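The Water at Hetden

My aunt Widad bought the water in May and kept it in the fridge door, between the mustard and the milk. It came from a spring at Hetden, four hours north, and it had cost her 376 dollars for a case of twelve. She took a capful each morning standing up.

"And what does it do?" I asked.

"It settles."

"Settles what?"

She looked at me as if I had asked what soup was for.

I drove up there in October, mostly to be able to say I had. The road ran out past Durnen and turned to gravel, and then there was a parking lot, which I had not expected, with a man in an orange vest waving people into rows. His badge said Vaughan. I asked him if he drank the stuff.

"I'm just parking," he said.

The spring came out of a pipe. Somebody had built a low stone wall around it and fixed a brass plate to the wall, and the plate said the flow had not changed in 2,000 years. I wondered who had been there with a bucket at the start. A woman ahead of me filled a jug and cried a little, quietly, and I looked at my shoes.

In the shop I met the owner, Hemi Donnelly. He had a soft handshake and a good sweater. I told him my aunt was a customer and he said he remembered her, and I said she had never been there.

"By phone," he said.

"She orders through her neighbor."

"Then I remember the neighbor." He smiled. He was very hard to dislike, and I had driven a long way to do it.

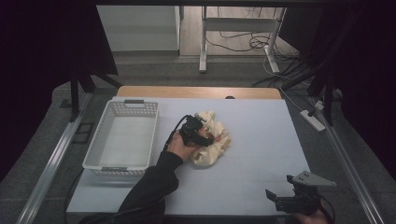
I bought one bottle. I also filled an old soda bottle from the pipe, where it was free, and when I got home I filled a third from my kitchen tap. On Sunday I lined up three glasses in front of my aunt and asked her to find the one she paid for.

She tasted the first and said no. She tasted the second and put it down. She drank the third right to the bottom.

"This one," she said.

It was the tap. I had the paper in my pocket with the order written on it, and I had been looking forward to the paper for most of a week.

"You're sure?"

"Hala," she said, "I have been drinking it since spring. My hands don't shake. Look."

She held them out over the table. I looked. They did shake – less than at Easter, I thought, though I had not been watching them closely at Easter, and a person can see what she wants in a pair of hands.

"Well?" said my aunt.

I told her they looked steady. She nodded and asked how the road was, and whether they had given me a receipt. I washed the glasses while she talked. The paper went through the laundry on Tuesday, in my good pants, and came out in bits all over everything.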